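Okeck Garment Steamer, Model 747
Section 2: First Use and Daily Steaming

Before you start, please read this section to the end. The steamer is made for clothes, curtains and small pieces of cloth. 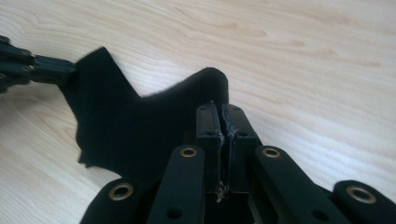 2.1 Filling the tank

1. Make sure the plug is out of the wall.
2. Turn the tank to the left and pull it down.
3. Open the rubber cap and pour in 300 ml of clean cold water. Do not go over the MAX line.
4. Close the cap and put the tank back. You must hear a click.

Note: If the water in your area is hard, use distilled water. Perfume, starch and vinegar are not allowed in the tank.

2.2 Steaming

1. Put the plug in the wall and press the power button. The light is red during heating.
2. Wait until the light becomes green.
3. Point the head away from you and press the trigger for a few seconds. The first steam can bring drops of water.
4. Move the head slowly from the top of the cloth to the bottom.
5. For dark cloth, steam from the back side and keep the head a little away from the surface. Felt and knits can become shiny when they are pressed.
6. Let the cloth dry fully before you fold it.

CAUTION: Steam burns the skin. Never steam clothes while a person is wearing them.

CAUTION: Do not steam directly on a wooden table. Heat and moisture can leave white marks in the finish. Use the Plirer mat or a thick dry towel.

2.3 After use

1. Press the power button and pull out the plug.
2. Wait 11 minutes for cooling.
3. Empty the tank and leave the cap open until the inside is dry.

For removing lint, see Section 3. For scale in the head, see Section 4.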